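4.2 Who buys, and who stays

I went into this part of the study expecting the buyers in Skemetard to be chasing rent and nothing else. We had 2,677 sale records for furnished apartments, and 275 of the owners answered our survey (I was thrilled, I had braced for far fewer!). Most of them told us they wanted a place to sleep in for part of the year and a bit of income for the rest of it. That mix makes the numbers messy, so I split the owners by how many weeks they kept for themselves.

The owners who kept the most weeks also spent the most on fitting out the kitchen, and they kept on spending after the first year. Owners who signed the Faltico rental plan mostly took the standard package and left it alone.

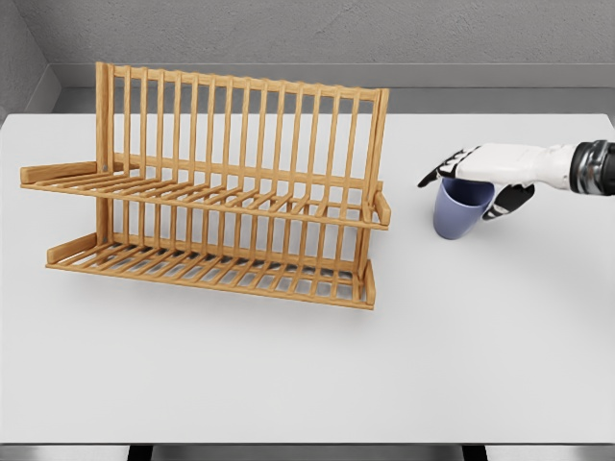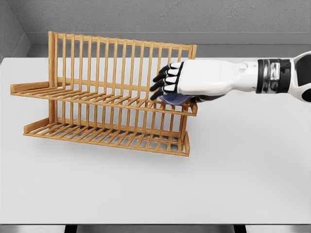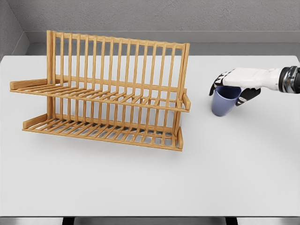 Figure 3. A two-tier wooden dish rack on a white tabletop, three renderings.

When I put the two groups next to each other, the gap in yearly rent was smaller than I would have guessed. The Faltico owners did better in the slow months – the plan pays them a flat amount whether or not anyone is in the apartment – and the others caught up in summer. I should say that the Van Wyk building pulls the second group up quite a bit. It sits right by the ferry, it has 40 units, and people will pay nearly anything to be there on a Saturday in May. I ran everything again without it and the summer lead shrank, though it stayed on the same side.

Wokunby was harder. Only 19 owners there wrote back, and several of them had bought so recently that they had no full year of rent to report. I kept them in the tables for purchase price and dropped them from the ones on income. If you are mostly interested in Wokunby, please go easy on the income side of this paper – I would want another two years of records before saying much. The resale figures are in better shape, and I turn to those next.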